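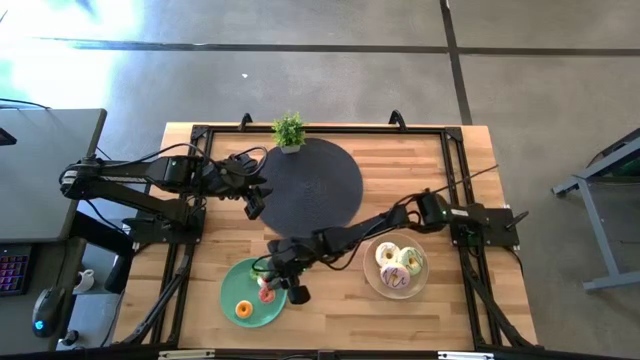
# Ein Teller für einen einzigen Donut

*Darnberg, Mittwoch, 27. Juli 2022*

Meine Großmutter hätte einen Donut niemals aus der Tüte gegessen. Sie hätte ihn, glaube ich, überhaupt nicht gegessen, weil er ihr zu rosa gewesen wäre, aber falls doch, dann von einem Teller, mit einer Serviette daneben und im Sitzen. Ich habe darüber als Kind gelacht und mir später, in der ersten eigenen Wohnung, ein ganzes Jahrzehnt lang das Gegenteil erlaubt: Kuchen über der Spüle, Brot auf dem Weg zur Tür, Nudeln aus dem Topf. Inzwischen decke ich den Tisch auch für Kleinigkeiten, und ich möchte heute ein Wort dafür einlegen, so altmodisch das klingen mag.

Mit Decken meine ich etwas sehr Bescheidenes. Ein heller Holztisch, darauf ein rundes, dunkelgraues Platzset mit gewebter Struktur, ein mintgrüner Teller, ein durchsichtiger aus Glas, ein kleiner rosa Donut und hinten eine stachelige Grünpflanze im weißen Topf. Mehr braucht ein Nachmittag meiner Meinung nach nicht, und ich finde, dass dieses bisschen Farbe auf dem Holz schon eine freundliche Stimmung macht, bevor das Wasser für den Tee kocht.

Mir ist dabei völlig gleich, ob die Teller zueinander gehören. In dieser Frage bin ich allerdings, wie ich im Mai wieder gemerkt habe, in der Minderheit. Ich stand bei Marino in der Fußgängerzone vor dem Service »Skanent«, alles in gebrochenem Weiß, Schüsseln, Platten, Teller in drei Größen, und das kleine Set sollte 376 Euro kosten, das große 789. Schön war es, das gebe ich gern zu. Ich habe einen der flachen Teller lange in der Hand gehalten und mir vorgestellt, wie ordentlich mein Schrank damit aussähe und wie ich vielleicht selbst ein wenig ordentlicher würde. Dann habe ich mir ausgemalt, wie der erste Teller zerbricht, denn das tut der erste Teller ja immer, und wie von da an bei jedem Essen jemand merkt, dass einer fehlt.

Bei zusammengewürfeltem Geschirr fehlt nie einer. Das ist für mich sein größter Vorzug, und ich wundere mich, wie selten er erwähnt wird. Geht der grüne kaputt, tut es mir um den grünen leid, ich fege die Scherben auf und nehme beim nächsten Mal den gläsernen. Die Gäste greifen übrigens sehr bestimmt zu. Wer zwei- oder dreimal bei mir war, hat einen Lieblingsteller, und wenn den schon ein anderer hat, wird verhandelt, manchmal recht zäh. An einer Tafel mit lauter gleichen Tellern habe ich so etwas noch nie erlebt.

Zum Glas muss ich noch etwas sagen, weil es so oft unterschätzt wird. Ein Glasteller nimmt sich zurück. Auf dunklem Gewebe wirkt er beinahe feierlich, auf hellem Holz sieht man ihn kaum, und ein paar Kirschen darauf scheinen einfach so auf dem Tisch zu liegen. Dafür zeigt er jeden Fingerabdruck, und wer Kalk im Wasser hat wie wir hier in Darnberg, der wird ihn nach dem Spülen abtrocknen müssen und ihn dabei manchmal verfluchen. Mintgrün ist der Gegenspieler dazu. Ich hätte diese Farbe früher für Zahnarztpraxen reserviert, aber neben Rosa sieht sie großartig aus, neben Tomaten ebenfalls, und selbst ein trauriges Käsebrot bekommt auf ihr etwas Sommerliches.

Nun höre ich den Einwand, den mir eine Freundin seit Jahren mit großer Geduld vorträgt: Das alles sei zusätzlicher Abwasch. Zwei Teller für einen Donut, ein Set, das man ausschütteln muss, eine Pflanze, die beim Wischen im Weg steht. Sie hat recht, und ich will es gar nicht kleinreden. Wer abends um acht nach Hause kommt und noch Kinder ins Bett bringt, der soll bitte aus der Packung essen und sich von mir kein schlechtes Gewissen machen lassen. Es gibt Wochen, da mache ich es genauso. Nur scheint mir, dass die Rechnung meistens zu streng aufgemacht wird. Ein kleiner Teller ist schnell gespült, schneller jedenfalls, als ich die Krümel aus einer Tastatur bekomme, und von dem Nachmittag weiß ich hinterher noch, dass es ihn gegeben hat.

Gegen eines bin ich allerdings auch, und das ist die Übertreibung in die andere Richtung. Das Café Loria am Stadtpark war früher ein Ort, an dem man den Kuchen auf irgendeinem Blümchenteller bekam und noch Platz für die Zeitung hatte. Seit dem Umbau liegen dort Schiefertafeln, darauf ein Holzbrettchen, darauf ein Papierchen, und ganz oben, unsicher wie ein Bergsteiger, das Stück Kuchen. Dazu ein Trockenstrauß von der Größe eines Schäferhunds. Ich habe die Ellbogen eingezogen und mich nach einem schlichten Teller gesehnt. Gedeckt ist ein Tisch für mein Empfinden dann, wenn man noch einen Arm darauf ablegen kann.

Darum bin ich auch bei der Pflanze für klein. Etwas Grünes gehört für mich auf jeden Tisch, an dem länger als fünf Minuten gesessen wird, aber man muss darüber hinwegschauen können, und es darf nicht duften, solange Kuchen in der Nähe ist. Etwas Stacheliges ist dabei gar nicht verkehrt, es hält die Leute davon ab, beim Reden daran herumzuzupfen. Schnittblumen liebe ich, doch sie wollen frisches Wasser und Aufmerksamkeit und werfen mir ihre Blätter in die Marmelade. Der weiße Topf dagegen bleibt einfach stehen, auch wenn sonst alles abgeräumt wird, und hält dem Tisch ein bisschen die Treue.

Und die Platzsets? Da bin ich bekehrt worden, lange fand ich sie spießig – kleine Teppiche für Leute, die ihrem Tisch nicht trauen. Mittlerweile mag ich an den runden, dass sie einen Platz ausweisen, ohne gleich eine Tischdecke zu verlangen, die gebügelt werden möchte. Auf Dunkelgrau sieht man zwar den Puderzucker, aber den Kaffeefleck von gestern eben nicht, und am Ende eines langen Tages ist mir der Puderzucker lieber.

Das Service bei Marino steht, soweit ich sehe, noch im Fenster. Ich gehe auf dem Weg zum Bäcker daran vorbei und grüße innerlich. Mitgenommen habe ich damals nur eine einzelne Dessertschale aus dem Korb mit den Restposten, hellblau, mit einem winzigen Sprung am Rand, und sie passt zu gar nichts, was ich habe. Am Sonntag gab es daraus Johannisbeeren.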